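Panstead data catch-up, 2024-05-18
Minutes by me again, so blame me for the gaps. Kálmán Veres in the chair, Marby team dialled in, Zariņš sent apologies.

1. Where we are
We've got 2,041 demos in the simulator for the cup and dish rack task, and 549 of those still need checking. Kálmán thought that was a lot to leave sitting there (fair enough!) and I said I'd been too busy recording new ones to go back over the old ones. Marby will take the backlog off me, and I've promised to write down what I count as a bad grasp so we all mark them the same way.

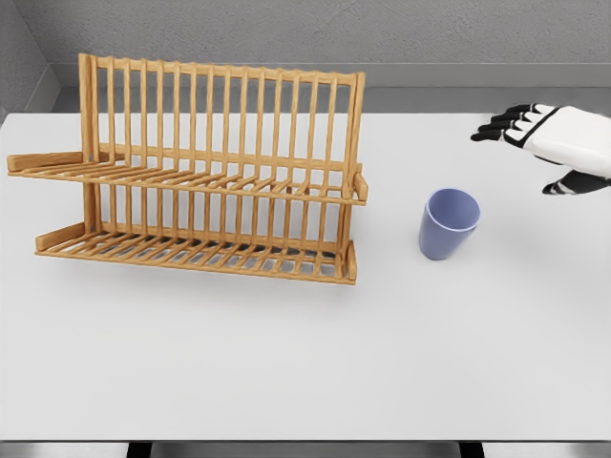
2. Start positions
This took up most of the meeting. I've been letting the cup turn up in much the same patch of table every time, and Marby reckon the model will just learn the patch. We agreed to spread it out more - including closer to the rack, where the fingers have less room. I'd like the hand's starting pose varied as well, but Kálmán wants the cup done first so we can tell which change did what. I grumbled a bit and gave in.

3. Failed tries
Bundisov asked us to keep them, labelled, in a separate folder. Agreed, though I'm not recording any on purpose.

4. Actions
Me: grasp notes, then 90 new demos with the wider cup positions.
Marby: check the backlog.
Kálmán: ask Zariņš about storage.

Next proper review is in November.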